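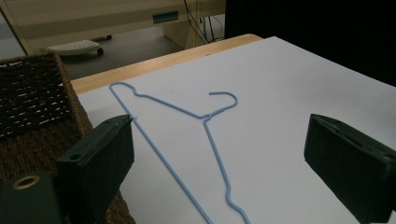
Search our range Enter product name or code Go

Garba freestanding clothes rail

Product code 2692

The Garba is a single-bar clothes rail made by Plinari for bedrooms, spare rooms, small shops and anywhere else that needs hanging space without a wardrobe. It stands on four castors and comes flat in one carton. The bar is 100 cm wide between the uprights, and the height can be set at one of three positions when you put it together.

Plinari has made this rail for a number of years and the design has changed very little. The current version has thicker uprights than the old one and a lower shelf made of steel rods, where the earlier rail had a plain cross bar. If you have an older Garba and want to match it, the finish is the same but the feet are a slightly different shape.

What it is for

Most people buy the Garba for everyday clothes. Shirts, dresses, trousers and jackets all hang clear of the shelf at the middle height setting. For full-length coats and long dresses use the top setting, or take the shelf off altogether. It lifts out once the two side screws are undone and the rail is perfectly stable without it.

It is also used a good deal for ironing days. You can stand it next to the board, hang things up as they are done and then wheel the lot through to the bedroom. Castors are no help on stairs, so if you iron downstairs you will still have to carry the clothes up.

Small traders use it for market stalls and changing areas. It is fine for this indoors. We don't suggest it for outdoor stalls, where a gust of wind on a full row of coats can push it over even with the brakes on. The Drovon rail has a wider base and is the one to look at for outside work.

Load

The bar is rated for 16 kg spread evenly along its length. Winter coats are heavier than people expect, and wet ones heavier again, so check a couple on the bathroom scales if you plan to fill the rail with them. Bunching everything at one end puts a strain on the upright at that side and the rail may start to lean. Shoes and folded jumpers can go on the shelf and the weight low down makes the rail steadier.

If you need to hang more than this, buy the Drovon or use two Garbas side by side. They cannot be bolted together.

Hangers

Hangers are not supplied. The bar is round and takes any ordinary hook, including the thin wire sort that comes back from the dry cleaner. Wire hangers save room but they will mark knitwear at the shoulders, and a heavy jacket is better on something broader. Clip hangers for skirts and trousers also fit.

Some padded hangers have a short, tight hook made for narrow bars. These will go on the Garba but they don't slide well. If that bothers you, try one before buying a whole set.

The finish on the bar is hard powder coating, and bare wire hooks will leave faint lines on it in time. These don't affect how it works. A little furniture wax on a cloth every few months helps hooks run more smoothly and makes the lines harder to see.

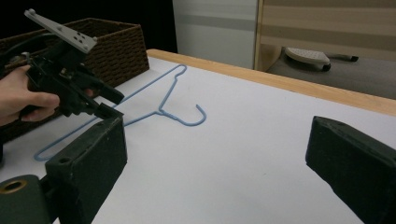
Putting it together

You will need a cross-head screwdriver. The hex key is in the bag with the bolts.

1. Lay the two base pieces on a rug or a folded blanket and push a castor into each socket until it clicks. The two with brakes go at the front.
2. Stand the lower uprights in the base and put in the bolts, finger tight for now.
3. Fit the shelf between the uprights with the two side screws.
4. Slide the upper uprights into the lower ones and choose a height. Both sides must be on the same hole.
5. Drop the bar into the caps at the top and tighten the cap bolts.
6. Go round all the bolts again with the hex key.

One person can do it, though step 5 is easier with someone holding the far side. Check the bolts again after a week or two of use. Rails that wobble nearly always have a loose bolt at the base, so look there first.

To change the height later, empty the rail, undo the cap bolts and lift the bar off before you move the uprights.

Looking after it

Wipe with a damp cloth and dry it. Avoid scouring pads and anything with bleach in it. The castors pick up hair and carpet fluff, which can be pulled out with tweezers. In a damp room, keep the rail a little way from the wall so that air can get round the clothes, and don't leave wet washing on it as a habit. It is a clothes rail and was not made as an airer - water sits in the ends of the shelf rods and will rust them.

What is in the carton

Two base pieces, two lower uprights, two upper uprights, one bar, one shelf, castors (pack of 4, two with brakes), a bag of bolts and a hex key, and a printed instruction sheet. Please check everything before you start. If a part is missing, quote code 2692 and the letter printed on the sheet next to the part.

Spares and extras

Castors, caps and bolts are sold separately and fit every Garba with the steel rod shelf. Older rails need the old castors, which we still have in small numbers. The Plilter cover is a zipped cotton cover cut for this rail. It reaches the shelf at the lowest and middle settings and stops short of it at the top setting. It can be machine washed on a cool cycle but should be hung to dry on the rail frame only once it has been spun.

Delivery and returns

The rail is sent by carrier in one carton, normally within the working week. It is long for its weight and will not go through a letterbox or into most parcel lockers, so give an address where someone is in. Rails can be returned unused and in the original carton. We can't take back a rail that has been put together unless it is faulty.

For trade orders, or for help choosing between the Garba and the Drovon, ask for Gaspard Gilbert in the sales office. New stock of the white finish is due in June. Black and grey are available now.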